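Udside kitchen reopens after refit
Last updated: 20 July 2002

The shared kitchen at the Udside community hall is open for bookings again after a refit that cost 579 dollars less than planned. Groups that used the room before the work keep their old time slots through the end of August. Open slots will be offered to new groups after that.

The refit was carried out by Hrynyshyn, a local contractor that also did the floors in the main hall. The walls were patched and painted, the old shelving came out, and the worktable that used to stand in the center of the room was moved to the wall. A new refrigerator from the kitchen supplier Volach replaces two smaller units, one of which had not worked since winter.

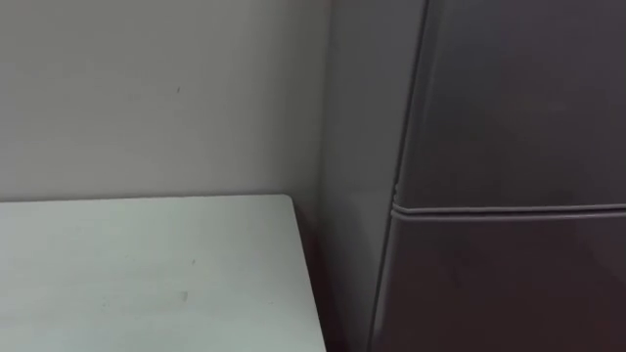 One regular user wrote to the hall office that the table is easier to work at in its new place, but that the old layout let people stand on both sides, and that the bread class would miss that. The office said the table is not fixed to the floor and groups may pull it out for a session if they put it back afterward.

The gap between the table and the refrigerator is to be kept clear. Bags, folding chairs and trays should go in the hallway closet. Food left in the refrigerator needs a name and a date, and anything unmarked will be thrown out on Mondays.

Renting the kitchen costs 7 dollars an hour for groups based in Udside and 70 dollars for a full day. Outside groups pay the day rate only. Keys are picked up at the front office before 5 p.m., and the deposit is returned when the room has been checked. Tables and counters must be wiped down and left bare at the end of each booking.

A grant of 900 dollars from the Damoment fund went toward the refrigerator. The hall paid for the rest out of rental income. Work on the sink and the back door has been put off, and the office has not set a date for it. The back door stays locked for now, so deliveries have to come through the main entrance.

Contact the hall office | Copyright 2002 Udside Community Hall | Back to top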